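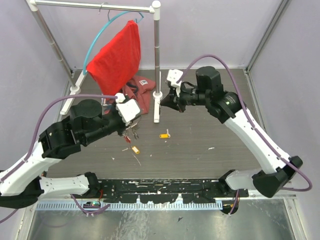 The Sakstead ring bending tool forms flat and D-section strip into ring shanks without hammering. It is supplied as a bench unit with a steel bed, a forming lever and two nylon dies, and bolts to any worktop at least 30 mm thick. The lever pivots on a long bearing pin. The layout will be familiar from other jointed equipment: on the right-hand white-and-black arm, a large black elbow housing carries the load between two white links, and on the Sakstead the pivot block does the same work between bed and lever. Play in that block shows up as a twist in the shank, so the pin is ground to size and can be replaced.

Capacity
Silver and gold, annealed: up to 6 mm wide, 2.5 mm thick
Platinum, annealed: up to 5 mm wide, 2 mm thick
Smallest inside diameter: 13 mm
Lever length: 700 mm
Bed length: 130 mm

Dies
The Halen die has a flat face and suits plain strip. The Tavares die is grooved for D-section and half-round wire. Both are held by a single hex screw and can be changed with the unit in place. Nylon dies mark less than steel but wear at the edges. Turn them end for end when the edge starts to round over.

Use
Anneal, pickle and dry the strip before bending. Cut to length first, allowing for metal thickness, and file the ends square. Set the stop, insert the strip as far as the shoulder and draw the lever down in one steady movement. Bend both ends before the middle. Leave a small gap at the joint, which is closed by hand or with half-round pliers before soldering. Final rounding is done on a mandrel with a rawhide mallet.

Do not use the tool on hardened steel wire or on strip with stones already set.

Care
Wipe the bed after use and oil the pin in June and again in December. Keep pickle and flux away from the steel parts.

Supplied with
Bed and lever, both dies, hex key, fixing bolts, spare pin.

Designed by Toivo Koivisto. Made by Remura. Specification revised 14 October 2020.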